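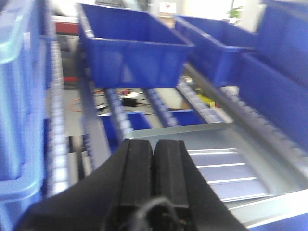 The storeroom at Hostotthorpe was rearranged in January, and I wish to record the arrangement while it is fresh. Stock for Ponden and for Clalla is now kept apart, with 104 lines held in all. The larger parts go in open blue plastic bins on sloping roller shelves, and a silver metal tray with a raised rim has its own place on the rollers – small fittings are to be sorted there before they are put away. Empty bins remain on the shelf until the next delivery. Labels for the Rind order are still outstanding.

This site uses cookies. Accept | Manage settings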